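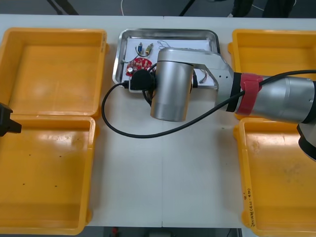

Sorting table, Apr 5, 2022. Yellow bins round the steel tray, first parts on the paper.

Moved the sorting over to the white table, more elbow room. Two bins each side, tray between the top pair. Fresh white paper in the tray – thin leads vanish against bare steel, we lost half an evening to that in September.

Parts are from the Demlow box. Red round board, the blue cylinder and the brassy one, loop of thin white wire, bent bit of silver wire. Zarmeena thinks the bent piece is a clip off something else altogether. Not convinced. Keep it with the board until we know.

Bins: boards top left, cylinders bottom left, wire top right, unknowns bottom right. Handwriting on the rims is from the old job, ignore it. New labels wanted, on tape this time so they peel off. Bottom right has a grey smudge on the floor, bottom left has specks in it. Wipe both befor anything goes in.

Don't pull the leads off the red board. Photograph, note which goes where, then snip. Zeeshan pulled one on the Udholm lot and we never worked out the polarity.

Stock sheet says 797 pieces for the whole Demlow box, 84 of them boards. Doubt it. Will tally as we go, tray by tray, 17 to a page like the Brerkdale sheets.

To do
– tape and a decent marker
– more paper, same size, trim to fit inside the raised edge
– ask Zeeshan where the Cheema tweezers went
– small lidded pots for the cylinders, they roll evrywhere

Carry on with the red boards tomorow.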